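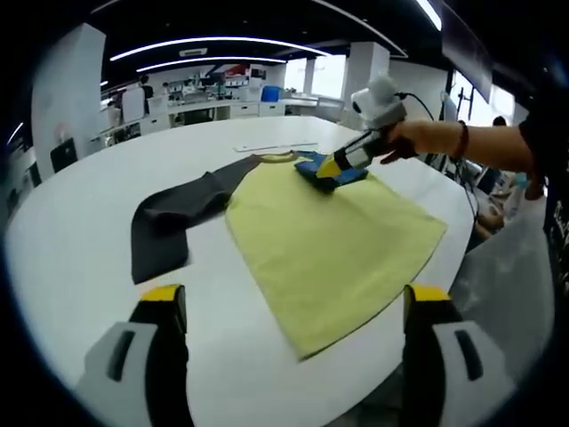
**Release Readiness Inspection - Vidstead, console build 514**
Inspected by: Boonmee Siriwan
Reviewed by: Erhan Bayram
Date: 2022-03-23

Each item is marked Pass, Fail or Open. Comments are required for any item not marked Pass.

### 1. Installation and startup

- [x] Clean install completes on all supported consoles - **Pass**
- [x] Update from the January build keeps existing save files - **Pass**
- [ ] First launch reaches the main menu within the time limit - **Fail**
 Comment: The limit is 6 seconds. The older console exceeded it on every attempt with the language pack installed. Assigned to Tuấn Quan.

### 2. Player safety

- [x] Seizure warning is shown before any moving content - **Pass**
- [ ] Flashing effects are reduced when the option is on - **Open**
 Comment: The Broklow level still uses the full lightning effect in its second cutscene. The level team states that a fix has been submitted. Inspect again in the next build.
- [x] Chat is off by default on child accounts - **Pass**

### 3. Stability

- [x] Overnight idle test completed with no crash - **Pass**
- [ ] Memory use stays within budget - **Open**
 Comment: Budget is 4,000 MB. The Ridgeway map goes over after repeated fast travel and does not come back down until the game is restarted. Logs are attached to the ticket.
- [x] Controller disconnect pauses the game - **Pass**

### 4. Saves and accounts

- [x] Loss of power during autosave leaves the previous save usable - **Pass**
- [ ] Purchases are restored after account transfer - **Fail**
 Comment: Ticket 43 was closed in error and has been reopened. Junpei Hosoda is to confirm the steps with the Arnness account team.

### Decision

Build 514 is **not approved** for submission. Both failed items must be corrected and inspected again by a tester other than the one who made the first entry. Open items may be carried forward only with written approval from Erhan Bayram - verbal approval is not accepted.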